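Subject: Re: [pruketdale-tenants] Letter to Sakalauskas about the service charge
From: Shiyu Shi

Dear all,

Thank you for the answers to my last message. I try to reply to everything in one mail so that your inboxes do not suffer.

> On the draft letter: I agree with most of it, but I am not sure
> we should say "we refuse to pay". Some of us in the Cidetti block
> already have arrears and are afraid of a court paper. Can we not
> say first that we want to see the accounts? Also, how many
> households have signed? And is the door-knocking still going on
> in December, when it is dark at five?

I think this is a fair point and I have changed the second paragraph. It now says that we dispute the charge and that we ask for the full accounts, with the invoices, before any household is asked for more money. The word "refuse" is gone. If later we want to talk about withholding payment, this must be decided in an open meeting, and everybody who has arrears must be able to get advice before the vote.
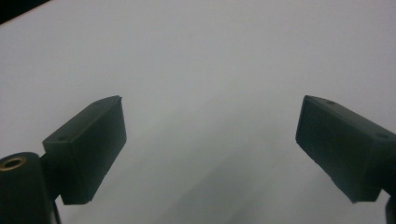 On the signatures: we have 137 from the 176 households. In the Cidetti block it is 74, so your stairs did very good work. The missing ones are mostly on the top floors, where people work nights and do not open in the afternoon. I would prefer that we go there in the morning, two persons together, and that one of them speaks a second language if possible.

And yes, the door-knocking continues in December. We start at three o'clock instead of five. Please do not leave the sheets in the letter boxes – we lost one whole sheet like this in spring, and the names on it are private.

> Somebody told me that Flovix will put the new heating meters
> before the charge is even agreed. Is it true?

I have heard the same, but I have seen only the notice in the entrance, and it gives no date. It says that Flovix "will contact residents". Until we know more, my advice is to let nobody sign a new contract at the door. You can ask for the paper, say that you will read it, and close the door politely. If they tell you it is obligatory, please write down the name of the person and the time and send it to me. 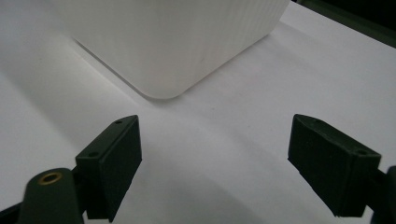

There is one more thing, about the translations. The letter exists now in English and in Polish. The Bengali version is half finished and I need a person who can check it, because I cannot read it myself. The Portuguese one has not been started.

I will send the corrected letter to this list tomorrow evening. If you have an objection to the new second paragraph, please write it here and not only to me, so that the others can also answer.

With solidarity,
Shiyu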